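4. Corpus e recepção das primeiras coletâneas

O corpus reúne as estreias em livro publicadas na coleção Odow, da editora Benavides, mais os cadernos avulsos da Plollow. Só poesia, só primeiro livro. Ficaram de fora antologias e reedições (ver seção 2). No total, 2.406 poemas, dos quais 743 em verso medido ou quase medido, o que já contraria a ideia corrente de que a estreia recente é toda em verso livre.

Critério de contagem: cada texto com título próprio vale um poema. Séries numeradas contam como um só. Discutível, sim, mas foi o critério do catálogo da própria coleção e preferimos manter.

4.1 Tiragem e circulação

As tiragens são pequenas. O normal na Odow são 500 exemplares, sem segunda impressão. Um único título chegou a uns 3.000, por causa de adoção escolar, e distorce qualquer média; por isso trabalhamos sem ele nas comparações. A Plollow não informa tiragem. Distribuição quase toda em feiras e lançamentos, pouca livraria.

Resenhas: poucas e curtas. A revista Wirer concentra a maior parte, e o tom se repete, "voz promissora", "livro irregular", "a acompanhar". O resenhista raramente cita mais de um poema inteiro. Quando cita, escolhe o primeiro ou o último do livro, o que diz algo sobre como essas coletâneas são lidas (ou folheadas). Última consulta ao arquivo da revista em 10 de julho de 2021.

4.2 O espaço em branco

Nos cadernos da Plollow o poema curto ocupa muitas vezes menos de um terço da página, alto e à esquerda, e o resto fica vazio. A crítica costuma tratar isso como defeito de projeto gráfico. Discordamos. A posição do bloco muda a leitura do corte: verso que termina longe da margem pede pausa maior, e os autores parecem contar com isso, sobretudo nos poemas de três ou quatro linhas. Na Odow, mancha centralizada, o efeito some.
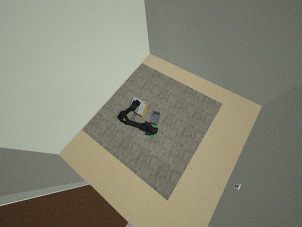

Figura 1. Braço robótico sobre tapete, cena gerada por computador.

O branco da página pesa mais nos poemas de um só bloco do que nos de estrofes separadas, e foi neles que a leitura comparada rendeu. O leitor mede o texto contra a área que sobra. Na Figura 1 a proporção é parecida: o braço preto, dobrado em V deitado, fica um pouco acima e à esquerda do centro do tapete, e a maior parte da trama está vazia. Mesmo peso deslocado, mesma sobra. Nos livros a sobra trabalha junto com a sintaxe, e o verbo adiado para a última linha chega quando o olho ja saiu do bloco.

Falta ver se isso se mantem nos segundos livros. Dos autores da Plollow, poucos publicaram outro, e em editoras de formato maior, o que complica a comparação. A seção 5 trata apenas dos casos em que tivemos acesso às provas.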